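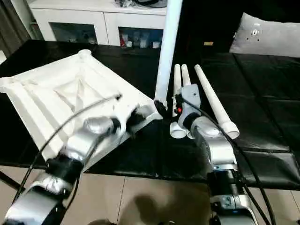
Menu Projects Checklists Notes Contact

Workshop > Robot teaching > Checklists > Two-arm bench, pipe job

Pre-session check, two-arm bench
Filled in by Clem Kingi, April 9, 2021
Job: Ralia pipe set and white frame, taught by remote control

1. Emergency stop, both arms: OK
Pressed it, both stopped, reset fine. I do this one first now, every time (Paweena, you win).

2. Arm mounting bolts: OK
Nothing moved when I leaned on them.

3. Cables: OK, WITH A NOTE
The left one makes a big loop over the white frame when that arm reaches in. It hasn't snagged yet, but go slow when you back out! The right one hangs over the edge of the table, so please keep your knees away from it.

4. Gripper pads: OK
Wiped down both sets. Left is fine on the frame rim. On the right I dropped the closing force to 9 because the pipes were squeaking.

5. Clamp at the foot of the tall pole: RETIGHTENED
It was a quarter turn loose. Fredy, was that you?

6. Table padding: OK
Seams flat, no lifted corners.

7. Hand controllers: FAIL, then OK
The left one drifted downward while I held still. Recalibrated 2 times and it settled. If it drifts again I'd swap it for the Vukard spare and not fight with it.

8. Speed limit while a person is steering: OK
Set to 17 percent. Yes, it feels like stirring honey. Leave it there until Thanakorn has had his turn.

9. Floor in front of the table: OK
Swept, tiles clear where the operator stands.

10. Recording: OK
Test take saved and played back. 90 minutes of disk left, so clear out the March takes before Monday.

Open items: cable clip for the right arm (ordered), new label for the controller box.

Cleared for use: yes
Second check: V. Intarasuk

We use cookies to remember your settings. Accept | Manage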